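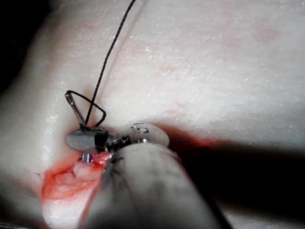 Is scar gel worth the money, or am I paying for the scar to get better by itself?

Health & Everyday Medicine > Skin
Asked 27 Dec 2019, viewed 834 times

mudroom_door

I had a mole taken off my forearm and got stitches. They're out now. The doctor said it looked fine and sent me home with one sheet of paper that says keep it clean, keep it out of the sun, call if it gets red or hot. Not one word about scar products.

Then I went to fill something else at the Suswood pharmacy and the person at the counter noticed my arm and pointed me to a shelf that was nothing but scar stuff. The one she liked is called Tumness. It's a silicone gel, it costs more than my copay did, and the box says to use it twice a day for at least three months. It also has "onion extract complex" and vitamin E in it. There's a cheaper one next to it called Hesen that's only silicone, and then the Morgan brand, which is a cream and says "scar defense" in large letters and doesn't say what the defense is.

I looked up Tumness at home and it has 3,266 reviews, nearly all of them happy. Lots of before and after pictures. What bothers me is that every "before" is a red scar a few weeks old and every "after" is a pale scar half a year later. I have old scars I never put anything on and they went from red to pale too. So what did the gel do?

I'm not looking to be told that everybody heals differently. I know. I want to know:

Does any of it work better than nothing?
If silicone does something, is the expensive one different from the cheap one?
Is the onion thing a joke?

It's a straight line on the inside of my forearm, it isn't raised, and I don't get keloids as far as I know. I can live with a scar. I just don't like buying things that work by waiting.

Wumpini Bonsu
Marked as most helpful by the asker

You've already found the main problem with the reviews, and it's the same problem with most of the research, only with better manners.

A new scar is red or dark and often a little lumpy. Over the next year, sometimes longer, most of them flatten and fade with no help. Anything you rub in during that year gets the credit. You could use sandwich spread and write a sincere five-star review. To learn anything you need two groups of people with similar scars, one getting the gel and one getting a gel that looks and feels the same but has no active ingredient, and someone judging the results who doesn't know who got which. Studies like that exist for silicone, but a lot of them are small, many weren't properly blinded, and some were paid for by people who sell silicone. When careful reviewers pile them all together they tend to end up saying it may help a bit and the evidence is weak. I read that as "don't expect much," and I notice the boxes read it as "clinically proven."

I worked the register in a drugstore for a few years, so I'll say what I know about that shelf. The person who pointed you there probably meant it. We got told what the products were for by the people who made them, and customers came back pleased, and it never crossed my mind to ask about the customers who bought nothing and were also pleased somewhere else.

On your three points.

Silicone is the least silly thing on the shelf. The usual explanation is that it slows water loss from the new skin, which may calm down how much collagen gets laid there. That's a reasonable idea. Where it seems most useful is in scars that are thick and raised, or in people who have made that kind of scar before. You describe a flat line. There isn't much for it to flatten.

If you do want silicone, I know of no good reason to think the expensive tube beats the cheap one. Compare ingredient lists. If Hesen is silicone and not much else, I'd call that a point in its favor. Silicone sheets are another way to go. They stay on for many hours a day, you wash them and put them back, and they are annoying on a forearm in warm weather.

Onion extract: there are studies, some say it helps a little, some found it no better than plain petroleum jelly. I wouldn't pay extra for it. It isn't a joke exactly, but the price is.

Vitamin E is the one I'd steer away from. People have been rubbing it on scars forever, the support for it is poor, and it gives a fair number of people an itchy rash. A rash on a new scar is a bad trade.

As for the Morgan cream, turn the box around. If the first ingredients are water, glycerin and petrolatum, it's a moisturizer. There's nothing wrong with moisturizer.

What I'd spend effort on is the stuff that was on your sheet of paper and has no shelf of its own. Sun is the big one. New scars can darken in the sun and stay dark for a long time. A long sleeve costs nothing extra if you own one, and sunscreen of SPF 30 or better works for the days you don't want sleeves. The other one is not pulling on it. Skin that has just had its stitches out is a lot weaker than it looks, and a scar that keeps getting stretched tends to get wide. A wide scar is the thing people are sorry about later, and no gel narrows it. Paper tape along the line for some weeks is cheap, and there is some evidence for it, though again I wouldn't put my hand on a Bible.

Some comments came in under this from people who want to start right away, so I'm adding one more bit. 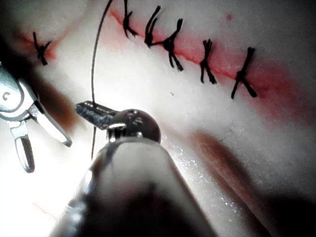
How soon after the stitches come out can you start using a silicone gel?

Wait until the skin has fully closed, with no scabs, no open spots and nothing weeping. For a small clean cut that is often a couple of weeks after surgery, but ask the office that did yours if you aren't sure. Silicone products are meant for closed skin and shouldn't go on an open wound.

Until then plain petroleum jelly and a clean bandage is the boring standard, if that's what your doctor told you to do. I'd skip the antibiotic ointments unless someone prescribed one. They give a lot of people a rash too, and clean surgical cuts mostly do fine without them.

Comments

mudroom_door: Thank you. The Morgan is water, glycerin, petrolatum, then a list of plants. So I have been looking at hand cream.

Wumpini Bonsu: Check that it isn't perfumed before you put it near a new scar. Otherwise it's a perfectly good hand cream.

fencepost: "some were paid for by people who sell silicone" — got a source for that or just a feeling?

Wumpini Bonsu: Fair. Look at the funding line at the end of the papers, it's usually in small type above the references. It doesn't make a study wrong. It makes me want a second one from someone else.

tallulah_b

I have to disagree with the answer above. I used Tumness on my C-section scar, twice a day starting in March, never missed, and it is now a thin white line. My sister had hers at the same hospital, used nothing, and hers is still pink and kind of ropey. Same family, same kind of surgery. That's good enough for me!! I don't need a study when I can see it in the mirror. The texture is nice too, it dries fast and doesn't get on your clothes (the cheap ones stay sticky, I tried one).

Also you should be massaging it. Everybody forgets the massage. Small circles, a few minutes, morning and night.

Comments

fencepost: Glad it came out well, but you and your sister are one comparison. Was her scar the same age when you compared? Did she get an infection? Did the same surgeon close it? Any of those could do it.

tallulah_b: Hers is newer by some months and she did have a little infection at one end. But still.

mudroom_door: I believe you that it looks good. I'm stuck on how you'd know it wouldn't have looked good without it. The drying fast part is useful though, I type all day with my arm on a desk.

Wumpini Bonsu: Nothing against massage once it's well healed. The research on it is thin as well, but it's free, and people say it helps with itching and tightness. Go easy in the first weeks.

fencepost

Short version of what I'd do, having had more cuts than sense.

Nothing from that shelf for a flat scar on an arm. Sleeve or sunscreen. Tape if it's somewhere that moves. Then leave it alone and look at it again in a few months.

The part I'd add is when to stop reading help sites. If the scar starts getting thick, itches badly, hurts, or grows out past the edges of where the cut was, go see a dermatologist and don't buy a second tube. There are treatments for that, steroid injections for one, and they do more than a gel will. They also work better if you don't sit on it for two years. People lose a lot of time switching brands.

And since it was a mole: make sure you got the lab result. I'm assuming it was sent out. "No news is good news" is how results get lost. If color comes back in the scar later on, brown or black, have that looked at too. I'd care about that long before I cared how the line looked.

I don't buy the "twice a day for at least three months" either. Pick any three months in the first year and most scars look better at the end than at the start. If it said "you'll see a difference by next week" somebody could catch them out.

I've been on this site long enough to have my 1,000 points and this gets asked every winter, usually after somebody has had something removed before their deductible resets. The answers are always one person who loves a product and one person who says sunscreen.

Comments

mudroom_door: Called about the lab result. It was benign and had been sitting in my online chart with no message. So thanks for that.

fencepost: Good. That's a better use of a phone call than asking about onions.

tallulah_b: I still say try it. You can return it if you keep the receipt.

mudroom_door: The box says results need at least three months and the store's return window is thirty days. I went with the sleeve and a roll of paper tape. If it turns ropey I'll come back and say so.

Wumpini Bonsu: Please do, and say so if it doesn't, too. Hardly anyone posts to report an ordinary scar. When you change the tape, wet it first or let it fall off by itself, don't rip it up across the line.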